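Time offsets between two grippers and a head camera

Last updated: Aug 31, 2018

Most of June went into one number: the clock offset between each hand-held gripper and the head view. Poses for both hands come from the marker cubes, seen from the head. Wrist video is recorded separately, on its own clock. If the two disagree, a policy trained on the pair learns to close early or late.

The old method, inherited from Panitz, used a hand clap at the start of each recording. It gives one offset and says nothing about drift. The replacement, which I call Plitari, estimates rotation speed from the wrist video and from the cube poses, then slides one curve over the other until they match.
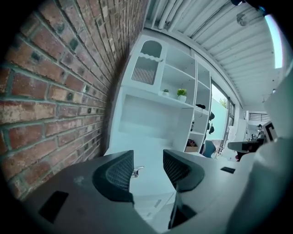

Usman objected that cross-correlation will lock onto the wrong peak whenever the motion is periodic, and wiping or stirring is nearly always periodic. The objection is correct. I now limit the search to 80 ms on either side of the previous window's estimate, and the first window must contain a non-repeating motion. 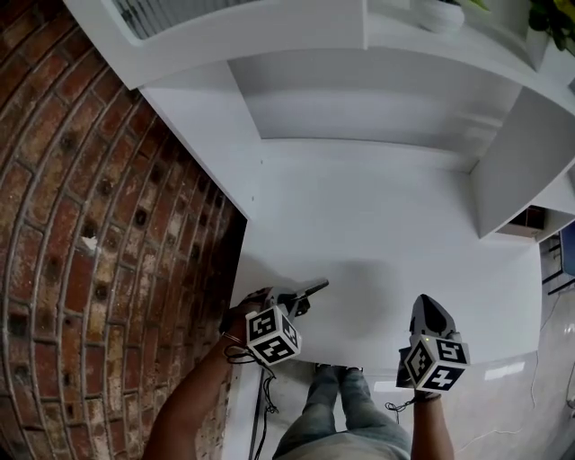
Pose noise sets the floor on accuracy. A cube seen with one face gives a poor rotation estimate, and the error goes straight into the speed curve. Two or more faces fix most of it. With the grippers held up over the white shelf top, as here, the right cube presents several faces to the head view – I weight such samples fully and cut the weight of single-face samples to a quarter.

On 838 recordings, the median offset error dropped from 20 ms with the clap to 16 ms. That is a small gain. The larger one is in the tail, where drift over long recordings used to go unnoticed.

The wrist side needs only background texture. Brick works well; blank cabinet doors at close range do not.
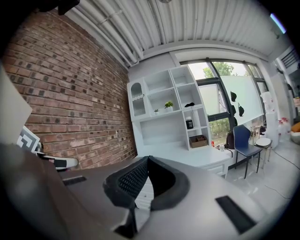 Remaining problems

Slow motion gives a flat curve and no usable peak. Windows below the speed threshold are skipped and the offset is interpolated. The Ekenix port still lacks this step.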